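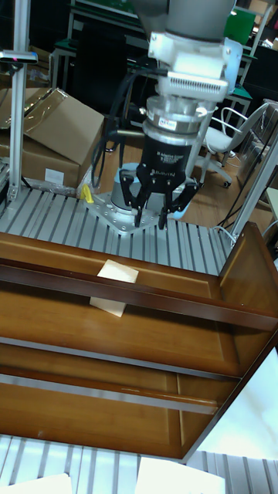
Navuddale library hours plan leaves plenty unanswered

Apr 27, 2020

Navuddale wants to cut the hours at its public library, and it wants people to believe that they will hardly feel it. The town put out a four-page plan last week. Read it twice and you may still wonder what it is for.

Under the plan, the main branch on Urkero Street would lose 20 hours a week starting in July. The small Akudik branch would open on 3 days in place of its current six. The town says the change would save $3,637 a month, most of it in evening wages and heating.

That last number deserves a second look. The plan gives no breakdown of it. There is no line for heating on its own and no line for wages, and the town has so far turned down requests to see the worksheet behind the total. Heating is also an odd thing to count on for a change that begins in the middle of summer.

The doors are shut for now in any case, and the town argues that this makes it a good time to rethink the schedule. Others see a good time to slip something through while no one can show up to a meeting and complain. Comments are being taken by mail and by phone. The phone line is open weekday mornings, and two callers told this paper they reached a full mailbox.
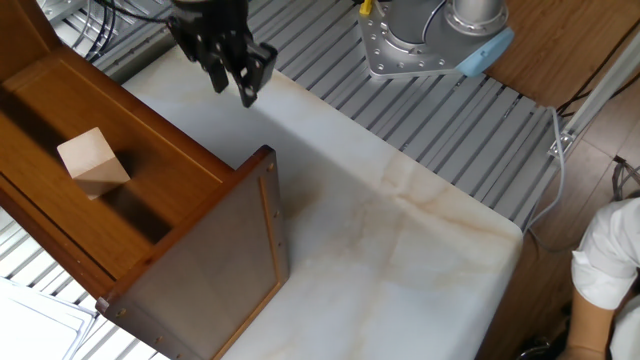 The case for the cuts rests mostly on a visitor survey. According to the plan, 85 percent of those who answered said the new hours would "work well or well enough" for them. It sounds like a strong result until you look at the form. People could pick "works well," "works well enough" or "no opinion." Anyone who thought the hours were bad had to write it in the margin, and the plan does not say what happened to the margins.

It also does not say how many people answered. The forms were kept at the front desk of the main branch and handed out before noon, when the visitors tend to be retired people and parents with small children. Students who come in after school and people who stop by after a shift would have had to ask for one. Those are the same people who use the evening hours that are about to go.

Elsa Sjöberg, a school bus driver who lives four blocks from the Akudik branch, said she found out about the survey after it closed.

"I'm in there every week and I never saw a form," she said. "I would have filled it out. I would have used the back of it too."

Sjöberg said her route ends at 4:30, which gives her half an hour at the branch as things stand. Under the new schedule the Akudik doors would close at 3:30 on each of the days it opens. "So for me it's closed," she said. "They can call that reduced if they want."

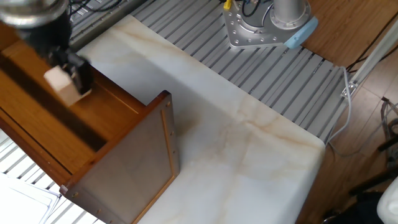

The town has promised to soften the blow with a book drop and a hold shelf at the Rustad grocery store. Holds would be picked up at the customer service counter. A spokesman for the town said the idea had "real interest on both sides" but could not say who would pay for the shelf, who would stock it, or how often a van would come by. The store manager said the talks were at an early stage and that she had not agreed to anything.

We have been here before. When Navuddale dropped Saturday afternoon hours six years ago, the town called it a trial and said it would report back within a year. No report was ever posted, and the Saturday hours never came back. Asked about that trial last week, the spokesman said he would have to look into it. He had not called back by press time.

None of this means the library can't be run for less. The building is old, the evenings are sometimes slow, and the town is facing a thin year for tax money like everyone else. A plan with open books and a fair survey might win people over. This one asks them to take a savings figure on trust, from an office that has lost track of its last promise on the same subject.

The plan also skips over the homework room, which has been the busiest part of the main branch after 5 p.m. for years. It gets one sentence, on the last page, saying its use "will be reviewed."

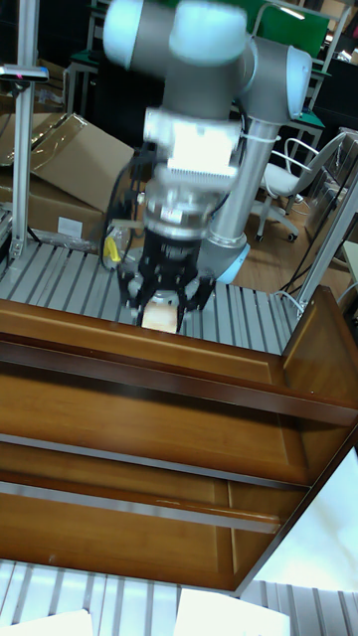 The arm's gripper closed on a small block over the metal work surface.

The town council is due to vote on the new hours before the end of next month. Written comments can be mailed to the town clerk or left in the slot beside the side door of Town Hall. The full plan is posted on the town website under "Notices," below the leaf pickup map.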